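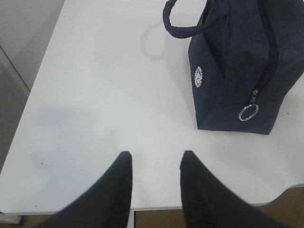 Styliani Katsaros wrote to us that she skipped the soaking step on her first Tokora kit and ended up with a cloth full of pale blotches, so please, start with the soak!

Section 8: Dyeing your first piece

You've mixed the powder, you've laid out your tools, and now comes the lovely part. Read the steps through once before you begin – the dye bath won't wait while you look for your gloves.

1. Weigh your fabric dry and write the number down. One sachet colours up to 513 g of cotton or linen.

2. Soak the fabric in plain lukewarm water until it is wet right through. Squeeze it out gently, but don't wring it.

3. Put on the gloves and lower the fabric into the bath a little at a time. Open out any folds as they go under.

4. Keep the bath at 42 °C and stir slowly with the long spoon. Pale shades are ready quite quickly, while deep blues and greens like a longer bath.

5. Lift the fabric out, let it drip over the bath, then rinse in cool water until the water runs clear.

6. Dry flat, out of the sun.

Note: Wet cloth always looks darker than dry cloth. If you love the shade while it's dripping, leave it in a bit longer.

Note: Polyester thread won't take this dye. Seams on shop-bought bags and shirts often stay their old colour, and a bright line of stitching can look wonderful.

Caution: Never use a dye pan for food afterwards, even after a good scrub.

Caution: The fixing powder irritates skin and eyes. Keep children and pets out of the room while you mix it, and open a window.

Dyeing a second time

Want a deeper colour? Go back to step 2 with a fresh sachet. You can also dip only one end and let the colour creep up – it's great fun on tea towels, and no two come out the same. Washing instructions are in section 9.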